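Filed under: Counter & Stockroom
Print this | E-mail this

Straws, then. Someone asked how we keep the takeaway counter at Pullano stocked, so a few posts on the dullest part of it.

We buy black ones, each in its own clear sleeve. They go in clear plastic tubs so whoever is on the till can see when one is getting low. A full carton from Ceston holds 200. The drinks menu is mostly thick stuff, so we get through more than you'd think.

I do the filling at one of the long white tables, between the benches. The counter is too short and too sticky. On a table you can spread out the tubs and the plastic and still have somewhere to put your elbows.

Main thing is to take them in bunches. One at a time takes all morning, and if you tip the lot in they cross over each other and jam halfway down.
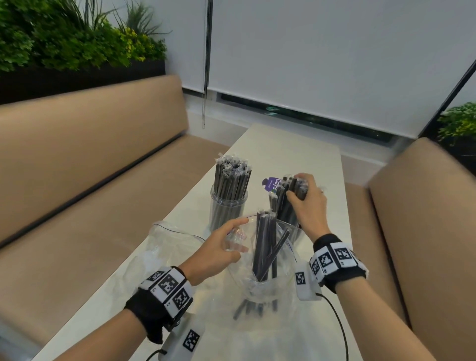
Elmarie Mabaso replied that at her place they leave the straws in the supplier's bag with the top snipped off, and it saves a job.

Fair enough. We did that until April. The bag slumps once it's half empty and customers end up pulling out 4 when they want one. Tubs stay upright. If you've got a deep drawer the bag is probably fine.

The sleeves are the awkward bit. The ends stick out past the straw and catch on each other, so a bunch wants to go in at an angle. Tap the bottom on the table first to level it.

Then hold the bunch from both sides, get it upright over the tub and let it down slowly. If it won't go, take a few out. Forcing it splits the sleeves, and a straw with a split sleeve goes in the bin here.
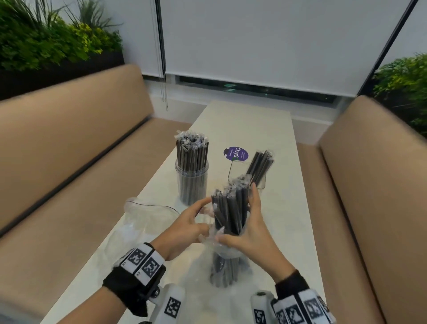 Once a tub is tight enough that the straws don't lean, stop. It'll look as if there's room for another ten. Customers have to be able to get one out with one hand while holding a drink.

Loose plastic goes in one heap and gets cleared at the end. I used to bin it as I went and kept losing straws in it.

Wilson Lozano wants to try paper ones again. The last lot went soft in a mango shake before the customer had got over 50 yards. We'll see what Ceston has.

Lids next, when I get round to them.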